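Section 4. Before You Order: Planning and Budget

Read this section before you sign a quote. Most of the money wasted on a Bustik cell is spent before the crate arrives, usually on add-ons picked from a brochure. The steps below assume you have a bench, a power outlet and a part you need moved. If you don't have the part yet, stop and wait for it.

4.1 Work out what you need

1. Write down the job in one sentence. If it takes three, you are pricing more than one cell.

2. Measure the trays you already own. The catalog tray set costs $149 and does nothing that an ordinary stainless tray of the same size won't do.

3. Check the finish on those trays. Polished steel throws back overhead light, and a vendor demo on matte plastic tells you very little about how a wrist camera will cope with it. Ask for a demo on your tray. If the answer is a video, ask again.

4. Look at the bench top. Fine scratches are cosmetic. A top that rocks or flexes has to be fixed first, and that cost belongs in your budget.

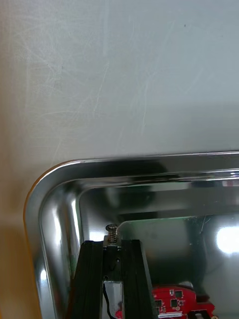

Brisdale Shared Equipment Group

A two-finger gripper over a polished tray is the setup to price first. Get it quoted as a complete unit, with the fingers, cable and boards on the same line. Quotes that split these up tend to grow.

4.2 Fill in the budget sheet

5. Enter the gripper at $492. Treat any "starter" price below that as missing something until you see the parts list.

6. Enter spare fingers at $136 a pair. Buy one pair. The recommended three pairs is the seller's recommendation.

7. Leave the Urrutia service plan blank. Fill it in only after you have read which parts it excludes.

8. Add 13 hours of staff time for setup. The brochure says "same day," and does not say whose day.

NOTE: Bestley adapters fit the older wrist plate only. Confirm which plate you have before ordering, as opened adapters can't be returned.

CAUTION: Do not use cycle times from the sales sheet to work out payback. Time your own parts, in your own tray, with the lights on as they are during a normal shift.

CAUTION: Keep exposed circuit boards away from wet trays. If your work involves liquid, get a price for a cover now and add it to the sheet.

9. Send the finished sheet in with the quote attached. Sheets without a quote are sent back.

For delivery checks and unpacking, go to Section 5.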